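How I Keep the Family Social Media Stuff Tidy (and Keep My Sanity at the Kitchen Table)

By Bustos
Last updated: April

I do my online housekeeping on Saturday mornings, same as the fridge. Coffee first, then the shelf with the mystery jars, then the accounts. It started when my feed got so loud I was putting my phone in the bread box just to get through breakfast (it fits beside a loaf, if you're curious). Things are a lot calmer now, so here are the tips I keep giving my sister over the phone, all in one place where she can find them!

Start with the notifications. Go into your phone settings, not the settings inside each app, and turn everything off in one go. Then live like that for a few days and only turn back on what you missed. For me that was direct messages from family and the Wenville neighborhood group, because that's where people post when the water is going to be shut off. I had 141 unread alerts the day I did this, and I can't name one that mattered.

Next, the people and pages you follow. I was following close to 1000 pages, mostly from contests and recipe sites I'd clicked on once. You don't need to do it all in one sitting. I sort them the way I sort the spice drawer: if I can't remember what it's for, out it goes. I do ten minutes while the oven heats, and I stop when it beeps. If you feel bad about unfollowing a cousin, use mute or snooze instead. The cousin doesn't get a message about it, and you can still go look at the baby pictures when you're in the mood.

Then there's the sorting of the feed itself. Most of these apps will let you see posts newest first, but they tuck it away in a menu and some of them switch you back after a while, which drives me up the wall. I have a sticky note inside the cupboard door with the steps for each app, and I cross them out and rewrite them when the menus move. The newest-first view is so much shorter! You get to the bottom, you've seen it all, and you can go fold towels.

About reporting things. When I see something nasty I take a screenshot first, then report it, then block. In that order, because once you've blocked someone it can be a pain to find the post again. I keep the screenshots in one album on my phone and clear it out every so often. If a report comes back saying they found nothing wrong and I still think it's bad, I ask for another look if the app has a button for that. Sometimes there's an answer, sometimes I never hear a peep. Either way I've stopped arguing in the comments, and my blood pressure thanks me.

Passwords! I know, I know. Mine used to be the dog's name and 1798, which is the date over the door of an old mill I like, and I used it for everything including the grocery store. My nephew nearly fell off his chair. Now I have a password manager, and every account has its own long ugly one that I never have to type. The master password is three silly words plus some extra, and I practiced it on scrap paper for a week and then burned the paper in the wood stove. 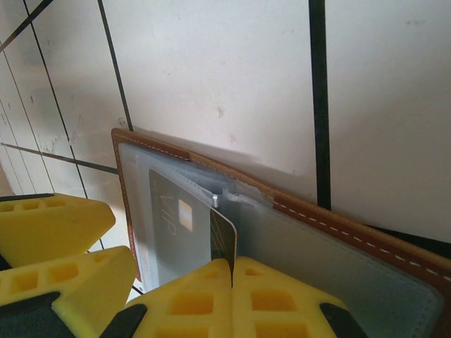
Turn on the two-step login while you're at it. You'll get a set of backup codes, and please print those, or copy them out by hand in nice clear numbers. Mine are in the tin with the birth certificates. My sister left hers in her email, and then it was her email she got locked out of, so you can guess how that afternoon went.

The last thing I do on Saturdays is check which other apps are hooked up to my accounts. There's usually a page called something like connected apps or apps and websites. I found an old quiz in mine called Fultorance that I must have taken years ago (it told you what kind of cheese you were), and it still had permission to see my friends list. Another one was called Canine and I have no idea at all. Remove, remove. The quiz people may still have whatever they collected back then, but at least the tap is off.

If you've got kids in the house, do theirs with them at the table and let them hold the phone. Mine complained right up until she got to turn off my notifications too, and then she was very thorough. We had pancakes after.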